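List home Archive Search Log in

This site uses cookies to keep you signed in. Accept / Settings

[Sorstead-lowvision] Re: Lamps and tables for the games afternoon

From: Helmut Gerlach
To: Sorstead-lowvision list

Arlindo Camargo wrote:
> We start in December with our own afternoon in Filtach and I must
> order lamps this week. Ehlers offers one ceiling type only. Did you
> keep the ceiling lights in Jurkberg or did you change to lamps on
> the tables? And is the big-print domino worth the money? Our members
> are mostly over 70 and three have macular trouble.

Dear Arlindo,

Please excuse that I answer only now, I wanted first to ask our players on Wednesday.

We kept the ceiling lights and added table lamps. The ceiling alone was not good, because each player makes a shadow with his own head exactly where he wants to read.

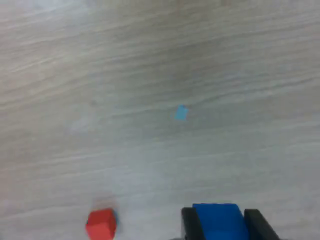
The lamps have an arm and stand on the left for right-handed people. We bought 19 of them, and now I would buy fewer, as two neighbours can share one without quarrel. Take a warm bulb. The cold white ones gave several members headaches after one hour, and one lady moved to the window and stayed there until spring.

Now to your other questions, I put numbers so that you can find them again.

1. Dominoes

The big-print set is worth it, but only the black one with white dots. We have also the ivory one and it lies in the cupboard. Raised dots are better than printed dots — my wife plays now almost completely with the fingers. 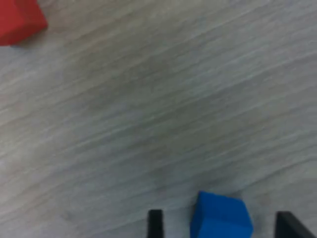

2. What is under the game

I would spend here before I spend on lamps. A plain dark cloth costs little and helps everybody at the table. On a pale grey top with such fine streaks in the grain, the eye has no quiet place, and a white card lies there nearly invisible. Felt is best, cotton slides away when somebody leans on it. Ours are 50 by 40 centimetres, one for each player, and we wash them by hand.

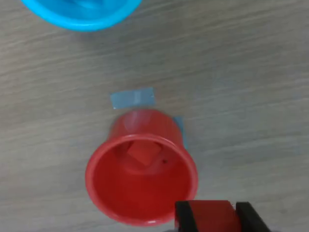
3. Cards and rules

Print the rules in large letters and do not put them in plastic, it shines terribly. For cards, four numbers in four corners is better than two. Left-handed players will thank you.

4. Drinks

Strong colours only, no clear glass. We had many accidents with water glasses in the first winter.

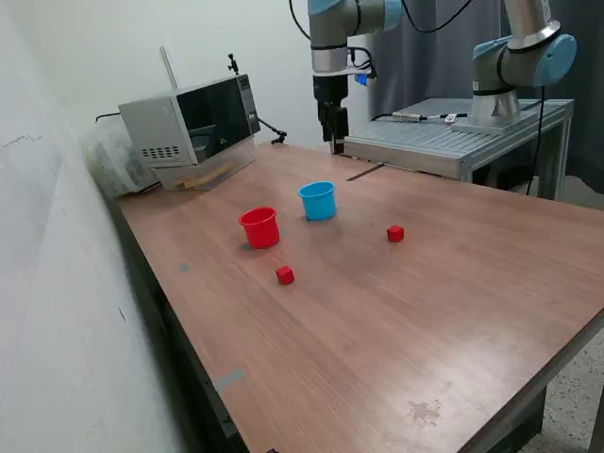
Red and light blue cups on the brown table.

About the ceiling type from Ehlers I can say nothing, I do not know it. If you want to telephone, I am at home after six, extension 1311 through the house office.

With kind regards
Helmut

Recent in this list
Re: Talking clock, which voice is clearest?
Bus stop in Jurkberg has moved
Large-print calendars, last orders
Re: Who has a spare magnifier stand?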